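From: Tiruwork Hadgu
To: cell-planning list
Date: October 17, 2021
Subject: Re: second picking cell, what do we ask for

Amanuel Gebremichael wrote:
> Before I send the request up I need a number for the second cell.
> Liva quoted us a gripper and cable package but the price is only
> good through the end of the month. Do we need the full package, or
> can we reuse what is in the cabinet? Also, does the bin have to be
> metal? Endale has plastic ones in stock and they are a lot cheaper.

Amanuel,

Take the gripper from Liva and leave the cable package off. The package is $549 and we already have hose and cable in the cabinet for one more arm. What we are short on is brackets and fingers. Please put in for 2 spare finger sets at $66 each. I would order those even if the rest gets pushed to April.

On the bin, I would stay with metal. Both cells are supposed to run the same pick list, and I don't want to compare results from two different floors. The bin also has to take a clamp on the rim, and the plastic ones from Endale have a rolled lip that I don't trust. If you want to save money, save it on the table. Ours is plain wood with tape for the marks and I have no complaints.

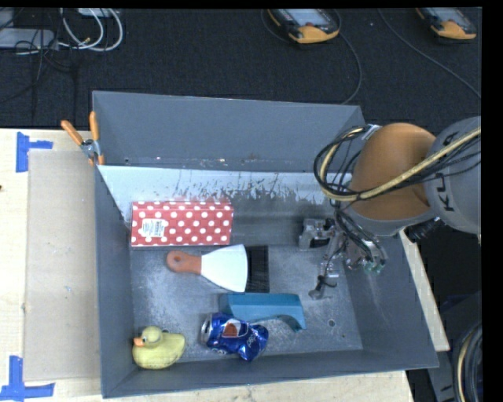 Cell 1, bin and gripper, with part of the mixed object set.

For objects, don't budget for a bought set. The mix we want is boxes, hand tools, a crushed can or two, and toys like the rubber duck, and nearly all of that is a trip to the store. Some $150 covers it with duplicates. Shiny and dented things should stay on the list — Utorine will want the same kinds of items when they review the numbers.

Two lines I think are missing from your draft:

- cable ties and a proper hose support for the arm. The loop at the wrist takes up room over the bin, and I would like it routed higher on the new one.
- a second set of clamps. They walk off.

I would also hold $1,000 back for integration hours. Duvetti billed us separately for that on the first cell and it was not in the plan. Ask them for a fixed price this time and get it in writing before the order goes in.

I can look over the revised sheet as soon as you post it.

Tiruwork

Recent threads on this list
Re: floor space for cell 2
Controller licenses, renewal
Liva quote, revised
Who has the key to the parts cabinet
Minutes, April planning call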